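Kustora bench notebook – hand-held gripper, unit 2
Print this entry | E-mail this entry

2024-07-02

Unit 2 back on the bench for the 2,000-cycle check. It came in with a complaint that small items were slipping out on the closing side, mainly plugs and anything with a rounded body. Last full strip-down was in February.

State on arrival:

Left finger – play at the tip when pushed sideways by hand. Upper screw fine. Lower screw on the stepped section turned a quarter before it bit. No thread damage.

Right finger – no play. Both screws at torque.

Brass insert in the left mounting piece – seated flush, not spinning. I was expecting this to be the fault and it isn't. Checked it with the screw out and again with the screw loaded.

Scuffing on the upper edges of the left finger is cosmetic. Inner faces still flat, straightedge shows no light. No reason to print a new pair yet. The Kilov spares stay in the drawer.

So most of the slipping comes down to one loose screw. When the jaws close on something rounded the left finger rotates a little outward at the tip and the contact goes from a face to a line. On a box you would never notice.

Cleaned the screw and the hole, one drop of the medium threadlocker, refitted, left it 300 minutes before loading. The sheet says less is enough at room temperature, but the Costigan bottle has been open since winter and I don't trust it. New bottle requested.

Jaw alignment after refit: tips meet evenly along the top edge, slight gap at the bottom corner, passes a sheet of paper with drag. Same as February. Leaving it.

Slide: wiped, one pass of light oil, wiped again. There was grit in the left channel. Whoever takes the unit out next, please put the cover on before it goes in the bag. The grit gets in there and nowhere else, and it eventually ends up in the trigger linkage.

Trigger return spring measured against the new one, no difference worth recording. Encoder zero was off by two counts with the jaws closed. Re-zeroed, opened and closed it ten times, stayed at zero.

Camera bracket – not touched. Did not recalibrate, the bracket was never loosened and the finger positions came back within the old marks. If anyone does loosen it, run the full board calibration, not the short one. The short one assumes the lens hasn't moved.

Functional test, as set out in the Grukar checklist:

1. Open and close empty, 100 cycles. No binding. Counter on the base unit agrees with the log, 164 entries skipped by the logger before the restart and none after it. The skipped ones are a known buffer problem and have nothing to do with the gripper.

2. Rigid block, light grip, lift and hold. Pass.

3. Plug and power strip. Approach with jaws open, plug lying across the strip, take it by the body and lift clear. This is the one that failed before. Passes now with the plug on its side. Still marginal if the left tip catches the strip first, and that will happen if you come in low. Come in higher and tilt late.

4. Cord pick. Pass, but the cord wants to roll toward the back of the jaws. A thin rubber strip on the inner faces would fix it and would also change the closed zero, so I'm not adding one to this unit alone. Either both units or neither.

Test 3 needs the white four-socket strip, unpowered, with its own cord looped on the table. Do not substitute the longer one from the other bench – the plug sits differently on it and the results won't compare with the earlier sheets.

To do:
– same lower screw on unit 1, left and right. If it was loose here it may be loose there.
– add the lower finger screws to the weekly check. At the moment only the upper ones are listed.
– logger buffer, still open.
– print a second cover for the bag.

Unit 2 released for use. Re-check the left lower screw after the first full day and write the result under this entry.

Recent entries
Unit 1 – trigger linkage cleaned, cable tie replaced
Base unit counter, reset procedure
Threadlocker: which one goes where
Finger print settings, black matte batch

This site uses cookies to remember your login. By continuing to use the notebook you accept this. OK | Settings
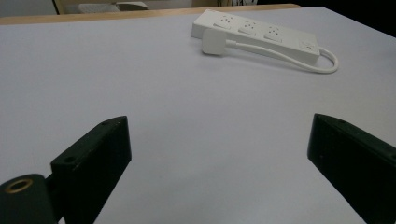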